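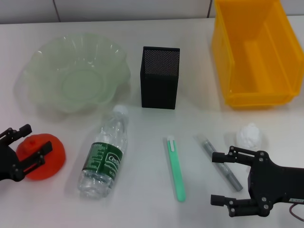
**Two arm station replacing hand sorting, what happens to the people on the bench?**

Posted by benchlead_nights

Ok so trying to keep this short, on break. I run the evening returns bench at a mid size place, we take back mixed bins of office and household stuff for resale. Pens, cutters, bowls, desk organizers, drink bottles people leave in the boxes, all of it. 43 people across both shifts, most of them hand sorting. In July we get a two arm station from Brernelow with the Havidis software on it. Management says no layoffs, "roles will evolve". Thats the whole memo basically.

What I need to know from people who already have one:

- what do my sorters do all day once its running
- does the rate target for the humans go up, or do they get left alone
- who clears it when it stops. us or maintenance
- anything I should get in writing before it goes live

Not looking for the sales version. Also not looking for "refuse to use it", that ship sailed. A couple of my people have been on that bench a long time and they keep asking me and I got nothing to tell them.

---

**Kavitha Marar**

We went thru this at our site, same kind of work, mixed small goods. I was a sorter and now I'm what they call a cell tender. So from the floor side:

First 5 weeks were slower than hand sorting. Plan for it. If your numbers get reported daily, get someone above you to agree IN WRITING that the bench isn't judged on those weeks. We didn't and it got ugly, people were staying late to make up for a machine.

What the job turned into - you feed it, you watch it, you take what it can't do. Hard, regular shapes with some room around them, it gets fairly good at. Soft stuff, crumpled paper, thin pens lying up against something else, clear plastic, those came back to us a lot. So the humans end up with a tote of only the annoying items. Nobody upstairs thought about that. They kept our old rate, which was set on a normal mix with easy stuff in it. Took till the second month to get it changed, and only cause my lead wrote down every item in the reject tote for a week and put it on the manager's desk. Do that early.

Box cutters. Pull them by hand before the tray gets anywhere near the station. Any knife, any blade, retracted or not. We have a separate red tub for it. You don't want one dropped from a gripper and you don't want a person reaching in after it.

Same with bottles that have anything in them. Cap on or off, doesn't matter, they go out at the pre-check.

Clearing stops: ours was supposed to be maintenance, but they're at the other end of the building, so it slid onto us without any training. I would settle that before day one. Tenders here now get 2 days of training on stops and lockout and a bump in pay. The bump came late but it came. Ask for it now while they still want your cooperation.

Physically its easier on the shoulders, I'll say that. Harder on the head. Watching is tiring in a way picking isnt. We swap every 40 minutes and that helped more than anything else. Also quieter socially, used to be people across from you to talk to. I miss that part.

---

**gray_tote**

depends on the site. ours just sat there half the time lol. dont stress too much, ask your integrator

---

**Venkatesh Rodrigues**

Agree with most of Kavitha's post, adding from the lead side. We run a different setup (Vaton cell, Pai on the scheduling end) so some of this may not carry over.

1. "No layoffs" - ask if that covers temps and ask about backfill. At ours nobody was let go, but anyone who left wasn't replaced. A year on, the evening crew was a lot smaller and the memo was still technically true. Your people will work that out, so better they hear it from you.

2. Pick who trains on it carefully. Management wanted our youngest guys because "good with tech". Best tender we have was the slowest sorter on the bench, older woman, very patient, notices when a tray looks wrong before it goes in. Ask for hands up first, then fill the rest.

3. Find out what gets logged. The station logs every pick, fine. But it also logs how long a person takes to clear a stop, with their badge. That turned up in somebody's review before any of us knew it existed. We got it switched to shift totals. Took a lot of meetings.

4. Tray loading matters way more than they tell you. Spread things out flat, nothing stacked, tall stuff toward the back so it isn't in the way of the small stuff. Somebody has to do that, its real work, and it wasn't in the staffing plan at all. We had it down as zero people. It is one full person per shift, sometimes more after a holiday.

5. Keep one hand bench set up. Don't let them take the tables out. Ours got hauled off and then the cell was down most of a shift and we were sorting on upside down crates.

On what to tell your long timers: I told mine what I knew and what I didn't, with a date when I'd ask again. Went over better than the memo.

---

benchlead_nights

This is super helpful, thank you both. Didnt know about the badge thing, asking tomorrow. Kavitha, do you still have the reject list your lead made, even just the headings? Would save me making one up from scratch. Back on the floor at 6:30 so might be slow to reply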